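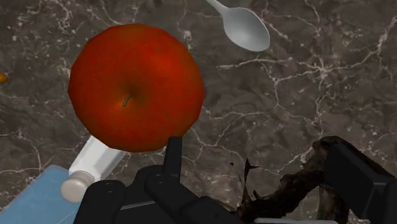
Prescombe Fall Supper: Your Questions

Do I need to book?
Please do — we can seat 182, and we'd hate to turn you away hungry after a long drive over from Vanby.

Can I bring a dish?
Oh, we'd love that! Anything that feeds 12 is plenty, and do tape your name under the plate.

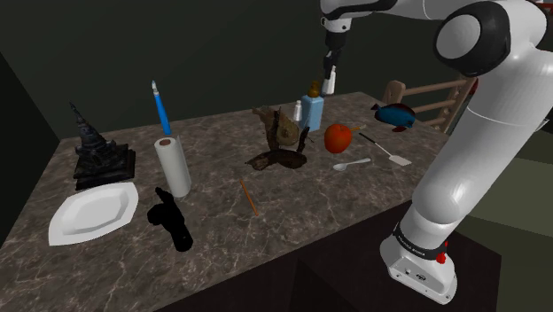
A slim white bottle near the back of the table.

Who do I ask about allergies?
Ettore Tedesco, at the kitchen door.

We use cookies to improve your visit. Accept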